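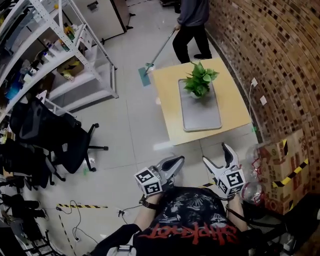 Nair is a table of print wear on secondhand T-shirts, recorded by garment and by inspection. Each row gives the body color, the ink colors, the print type and a wear grade from 0 to 5. Distressed artwork is the main source of grading error. A black Slipknot T-shirt with the band name in red, distressed lettering has gaps in the letters as part of the design, and these must not be scored as ink loss. Such shirts carry distressed = 1 and are graded on edge lift and cracking only.

Nair: T-shirt print wear records
Posted in July by the Nair maintainers
Print this page | E-mail this page

Contents

garments.csv has 752 rows, one per shirt.
inspections.csv has 3668 rows, one per inspection. Join on garment_id.
grades.txt gives the wording of the six wear grades.

Fields in inspections.csv

garment_id: integer
wash_count: washes since intake, 0 at first inspection
grade: 0 (no visible wear) to 5 (design not legible)
crack: 0 or 1
edge_lift: 0 or 1
grader: A, B or C
note: free text, often blank

Collection

Shirts were bought in mixed lots from the Revex resale warehouse and washed at the Cudholm site. All loads used Florevum liquid at the dose on the bottle, cold water, inside out, line dried. Wash history before intake is unknown. Grading was done by eye under a daylight lamp at a distance of 300 mm.

Known problems

Grader C joined late and scores dark shirts lower than A and B do. No correction has been applied.
1604 inspections have a single grader. The rest were graded twice and the higher grade kept.
Print type was judged by touch. Plastisol and thick water-based inks may be confused.
One Saturday load was run warm by mistake. Its rows have "warm" in the note field and should be dropped from any wash comparison.
Tour dates on back prints were not transcribed.

Use

Suitable for comparing print types under one wash routine. Do not use it to estimate shirt age or resale price. Grades are ordinal, so report medians.

Related items
Nair grading sheet, printable
Cudholm wash log format
Hoodies and long sleeves: status
Changes to the edge_lift field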